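Subject: Re: [cell-sim] Gripper offset after changing the fingers
From: Arben Karagiannis
To: cell-sim list

Hello all,

Thank you Bondarchuk for the quick answer on Friday. I put my reply under your text so the order stays clear.

Bondarchuk wrote:
> Before you touch the controller gains, please check the tool
> frame. When we changed fingers on the Velavdale cell we forgot
> to update the tool center point in the simulation, and every
> approach came in too low. Also look at the collision mesh of
> the gripper. If it is still the old one, the planner believes
> the fingers are shorter than they are.
> Which pose do you use for the check? And do you load the
> payload values from the same file as the real cell?

You were right with the first point. The tool frame in my model was still the one from the old fingers. The difference is 20 mm along the tool axis. I corrected it in the robot description, and I also deleted the cached planning scene, which I did not do the first time. So for two days I was testing with the old value and did not know it.

For the check I use a hover pose. The arm goes over the black box, stops with the fingers open, and I read the height of the fingertips over the top face. It should be 30 mm. I do not let it grasp in this step, only hover.
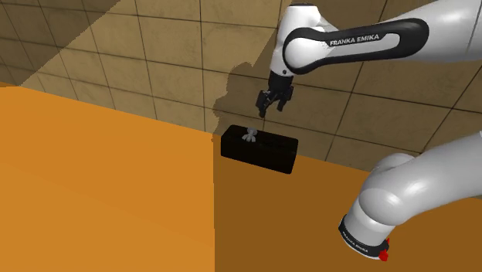
Hover pose in the simulator, fingers open over the box.

With the corrected frame I read 30 mm, and I repeated the move 3 times from different start poses with the same result. Before the correction I read 10 mm, so the error fits the finger difference.

The collision mesh was the second problem. The visual mesh was new but the collision mesh was old, so on the screen everything looked fine. I only saw it when I switched on the collision view. If somebody else is changing fingers, please switch on this view first, it takes one minute. I exported the new mesh again with fewer triangles, 3,000 now, and the planner runs at the same speed as before.

About the payload: no, I did not load it from the same file. The simulation had its own copy, typed in by hand, I think by me. Now both sides read from the Neka parameter file. The mass is correct, but for the center of gravity I still have the old number. I must weigh the gripper again with the new fingers mounted, and for this I need to take it off the flange. I will do it when the cell is stopped for cleaning in July.

Two questions are still open for me:

1. After I change the tool frame, must I also teach the home pose again? The joint values are the same, but our Raller script compares the Cartesian pose and now gives a warning at every start. At the moment I ignore the warning, and I do not like this.

2. Does anybody keep the finger offset as a separate parameter and not inside the tool frame? We will have a third set of fingers later and I would prefer to change only one line.

I can send my description file to anyone who wants to compare. Please write to me directly, the list does not accept big attachments.

Best regards,
Arben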